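Zusby opens hand-held demonstration program for household tasks at its Hellside workshop

HELLSIDE, Sat 27 December

Zusby, which builds training data for robot arms, today released the first part of its household task collection and opened the program behind it to outside partners. The release holds 2,152 demonstrations, all of them recorded by people using hand-held grippers. No robot arm was used in the recording.

The collection is called Jarnden. It covers nine household tasks, among them hanging up clothes hangers, folding hand towels, putting lids on storage boxes and sorting flatware into a tray. Each demonstration has the video from both grippers, a wider view from the operator's head, the opening width of the fingers over time and the path each gripper took through the room. Files are checked before release, and those with lost tracking or missing video are left out.

Most robot arms in use today learn a new task in one of two ways. An engineer writes the motion in code, or an operator drives the arm by remote control while the system records. Remote control gives clean data, but it ties up an arm, a control station and a trained operator for every hour of recording. It is also slow. An operator watching a screen and moving a pair of leader arms tends to stop and correct many times in one attempt, and those stops end up in the training data.

With the Zusby method, the operator holds one gripper in each hand and does the task directly. The fingers open and close by hand. Printed cubes on the grippers let a camera follow where each one is, and the recorded motion is later converted to the arm that will carry it out.

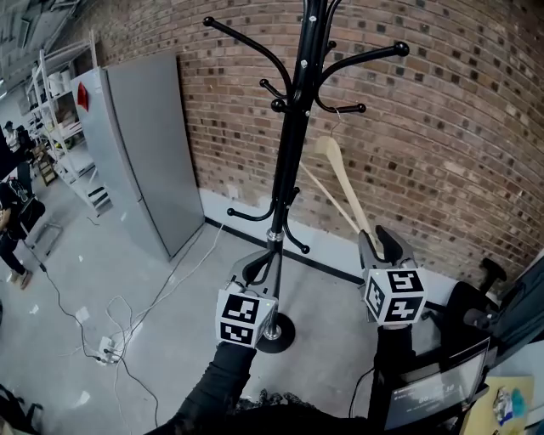
Does an operator need robotics experience to record usable demonstrations?

Operators need none, though they do need practice with the grippers. New operators at Hellside spend their first two sessions on practice tasks that are not kept. They learn how far the fingers open, how fast they can move before tracking suffers, and how to keep the cubes facing the camera. After that, a lead operator reviews their recordings for a week before they work alone.

"People pick up the grip quickly," said Younes Badawi, who leads data collection at Zusby. "What takes longer is the pace. A person hanging up a coat at home does it without looking. We ask for the same motion, a little slower, with the hands where the camera can find them. Once an operator has that, the recordings are very even from one to the next."

The hanger task was added to the list in September, at the request of El Khatib, a maker of laundry equipment and the first company to take part in the program. El Khatib plans to use the recordings to train a pair of arms that move garments between a finishing table and a rail. The two companies agreed to start with bare hangers and a free-standing rack, and to bring in clothing only when the basic motion could be repeated well. The release includes 400 demonstrations of the hanger task.

"We had tried to program this motion ourselves, and we had a version that worked as long as the rack never moved," said Badawi's counterpart on the project at El Khatib. "In a laundry, the rack always moves. We needed examples from many positions and many angles, and we needed them in a form our own arms could use."

Hanging a hanger looks simple and has several steps that are hard for an arm. The hanger has to be gripped firmly enough that it doesn't swing, but at an angle that leaves the wire hook free. The hook has to clear the arm of the rack before it is lowered. The fingers then have to let go without lifting the hanger back off. In many recordings the second gripper holds the rack still while the first one does the hanging, and both motions are stored together so that an arm can learn how the two hands depend on each other. 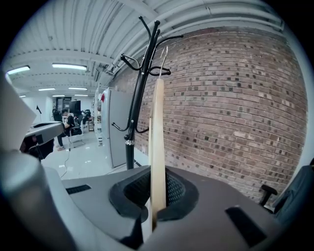 Zusby records a separate view from the gripper for the last part of the motion, when small errors matter most. From the head, the operator's own hands and the object often hide the point of contact. The gripper's lens is very wide and bends straight lines, a wall or a pole included, and Zusby supplies the calibration needed to correct for it. What partners get in return is a close view of the contact itself: the wooden hanger held in the dark mesh-lined pad, and its thin metal hook over one of the upper arms of the rack. A model trained on that view can learn where the hook is compared with the arm of the rack, and can use the same kind of view when it runs on a robot fitted with a matching camera and fingers.

Demonstrations in the collection were recorded in working rooms, with shelves, chairs, cables and other people in the background. Zusby chose this over a bare studio. Models trained against a plain backdrop often do poorly when moved to a customer's site, and partners had asked for recordings closer to the places where their arms will run.

The company also keeps failed attempts. If a hanger slips or a hook misses the rack, the operator finishes the attempt, and the file is marked as a failure with a short note on what went wrong. Partners can leave these files out or use them to train a model to spot trouble and try again. Failed attempts are kept in a separate folder and are not part of the count given above.

Remote control will remain part of Zusby's work. Some tasks depend on the weight or the reach of a particular arm, and for these the company will go on recording with leader arms at its own stations. It expects most partners to use hand-held recordings for the bulk of their training and to add a small set of remote-control recordings from the arm they plan to install.

Partners who join the program can send their own objects to Hellside for recording, or rent a pair of grippers and record on their own premises. Rental includes the printed cubes, a head mount, the calibration files and two days of operator training. Recordings made on a partner's premises belong to the partner. Faces are blurred and sound is removed from all released video.

The second part of Jarnden will add tasks with soft items, beginning with shirts on hangers and pillowcases. Work on the shirt task has started. Badawi said the team is still deciding how to record the moment when both shoulders of a shirt go over the hanger, which most operators do with a quick shake.

"It's a fine way to do it with your hands," Badawi said. "We don't yet know if it's a fine way to teach it to an arm."

The Jarnden collection is available to program partners from today. Research groups at universities may apply for access at no charge. Applications are reviewed in the order they arrive.

About Zusby

Zusby records and prepares demonstration data for robot arms used in homes, laundries and light industry. It makes its own hand-held grippers and runs its recording rooms and remote-control stations at Hellside.

Press contact: Younes Badawi, Data Collection, Zusby, Hellside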